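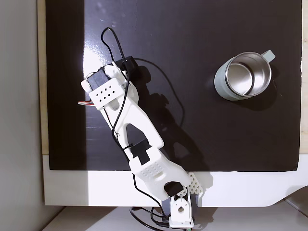

The green mug on the black board at Sointu's place.

I've known Sointu Tikkanen long enough to have drunk tea out of most of her cupboard, so when she told me she'd gotten rid of nearly all her mugs and kept the sage-green one, I had to sit down with her and ask why. (I brought cookies. She'd already eaten.)

"I had way too many," she says. "Every job, every fair, every birthday, somebody hands you a mug!" The green one came from Kutari, a little kitchen store near her old apartment, and she paid for it herself, which she thinks is half the reason she likes it.

She loves the handle, a big flat loop. "I can get my whole hand in there, even in winter with gloves on." The steel rim took her longer. She grew up on china and was sure everything would taste like a camping trip.
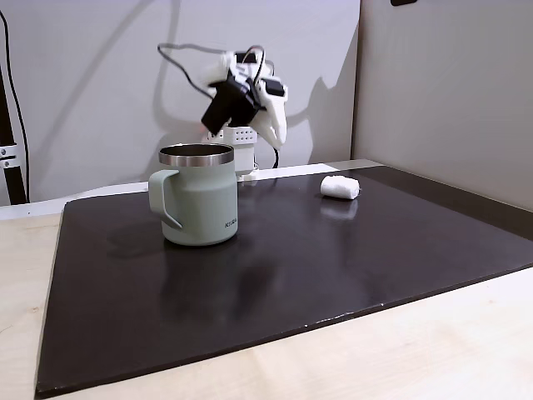

Washing and drying

This is where we got into it a little, because I'm a dishwasher person and she is very much not. Sointu washes hers by hand, with a soft brush, and then stuffs something absorbent down inside and leaves it while she gets on with her morning. Her neighbor Salim Kariuki taught her that one. "He does it with his boots," she says, laughing, "so I figured, why not a mug?"

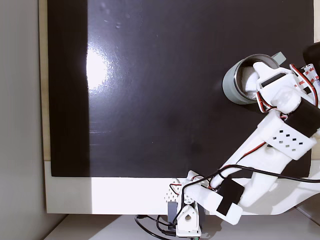 How do you get the coffee smell out of a steel mug?
A spoonful of baking soda and hot water, left overnight, then a good rinse in the morning.

I asked if she ever misses the others. She thought about it for a while. "The blue one from Caroline, a bit. But I gave it back to her, so I still see it when I go over."
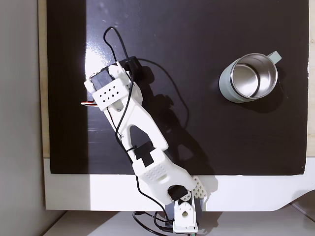 What she'd buy next

"A smaller one, for espresso. Same green, if they still make it."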